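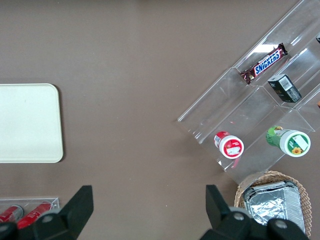

Acrylic risers for a craft table, worth it?

plongate_pat
Joined: March
Posts: 136

Okay I am officially hooked on stepped risers. I did my second market in Staltby with the soaps and for the first time people were picking up the back row! I used to lay everything flat and the small bars just vanished behind the big ones. Now I want to redo the whole table. What is everyone using, clear or wood?

soapandstring
Clear, all the way. Your labels do the talking and the stand stays out of it. Mine is a three-step one and I put the lightest colors on top. So much fun to set up, I rearrange it at home for no reason.

GrainyDave
Going to disagree. Clear plastic scratches the second you look at it, and outdoors in full sun the glare is awful. I cut pine steps from one board, sanded them, done. They look warm and they don't slide around when the wind gets under the cloth.

soapandstring
Scratches come from paper towels! Microfiber and a drop of dish soap. I've had mine through 70 markets and it still looks great.

GrainyDave
70 markets and no scratches, sure. Indoors maybe.

milagros_h
I do both (jewelry, mostly earrings). Clear steps for anything with color, a plain shallow tray for the sale stuff so people can dig. They love to dig. Keep the tray on the side where the line forms, it gives them something to do while they wait.
- Milagros Huenchumán

plongate_pat
Ooh, the dig tray! Stealing that. What do you price it at?

milagros_h
One price for everything in it. I tried three different stickers once and spent the whole day answering questions.

kimsbench
Whatever you buy, measure your tallest bar first. Ga-eun So from the Plongate market got beautiful risers and her candles hit the shelf above. She had to sell them lying down, lol.

GrainyDave
Which is another point for making your own.

soapandstring
Dave will not rest until we all own a saw.

plongate_pat
Haha. Ordering a clear one tonight and I'll try pine for the winter market. Does anybody know if lavender oil clouds acrylic? A couple of my bars sweat a little.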